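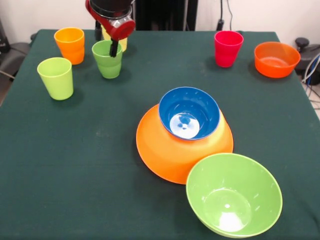
Re: [Hircombe-list] Picnic cups and bowls, are they complete?
From: Phyllis Dobson
Sunday, 4:10 pm

> I'd like to borrow the plastic cups and bowls for the lunch
> in April. Last time half the bowls were jammed together and
> we had to run them under the hot tap. Is it the Nokau set or
> the Weltlow? And does the green cloth go with it?
> Yuan

Yuan,

It's the Weltlow set. The Nokau plates were sold at the spring table and won't be coming back. The cups and bowls are mixed colors, orange, green, red and so on, and they don't match up into place settings, so please don't try to sort them that way.

On the jamming: that happens when two bowls of the same size are pushed together. Put a small one inside a large one and they come apart with no trouble. The orange cups will stick too if you press down on them. Stand them in the box side by side if there is room.

The dark green cloth does go with it. It picks up lint and shows every speck, so shake it outside before you fold it. Cold wash only. It will cover one square table. If you are setting up 2 tables you will need to bring something for the other one. 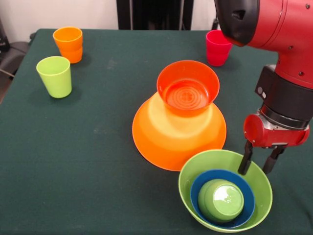
Cups and bowls on the green cloth, small orange bowl on top of the large upturned one.

I don't mind if a large bowl goes in the box upside down, but the lid won't close if you then balance anything on it.

The box is on the lower shelf in the hall closet, marked 65 on the end. Please sign the sheet inside the door when you take it and again when it comes back. If anything is cracked, leave it on top with a note and I'll take it out of the set.

Does anyone else need the cloth in April? Reply to the list so Yuan can see it.

Phyllis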